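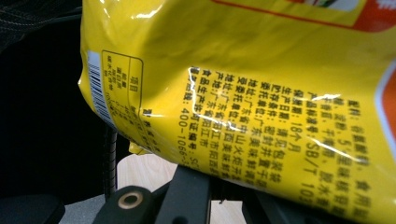 Photo: Trindow kitchen notes

How to read the back of a seasoning or snack packet when you can't read Chinese

Quick one as people keep asking. You don't need the language, you need maybe 6 words and decent light. Shiny packets are a pain, so flatten the crease with your thumb and tilt till the glare moves off the print.

Find the box first. 项目 at the top means "item", so that's the nutrition table. Check whether the figures are per 100g or per serving. Energy will be in kJ. 323 kJ looks alarming, it's about 77 kcal.

Then 配料. Ingredients. Biggest amount first, same as ours. 食用盐 is plain salt. On the yellow one there's also sugar, starch and dried chili, plus 5'-呈味核苷酸, a flavour enhancer. Not keen on those? Put it back.

保质期 = shelf life. 18个月 is 18 months. Careful, this is NOT a use-by. You need the production date and then count forward. The panel often just says see bag, so look along the seals and on the other side for a stamped number. Year, month, day in that order.

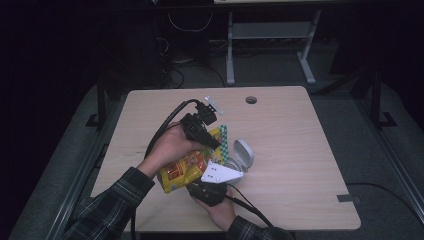 Once you've got the date, write the end month on the packet in marker. May, say. Do it before it goes in the cupboard, you wont do it after.

Storage line next. 密封 means seal it. Fold the top over twice and clip it, or tip the lot into a tub with a lid that shuts properly. I use the small Dasadetti ones, any will do. If you tip it out keep the label, cut it off and tape it on.

Allergies: don't guess from a phone translation. They get smal print wrong, and curved bits of packet are worse. Ask the shop.

SC and a long number is the food production licence. Handy if you're writing to the maker, otherwise skip it.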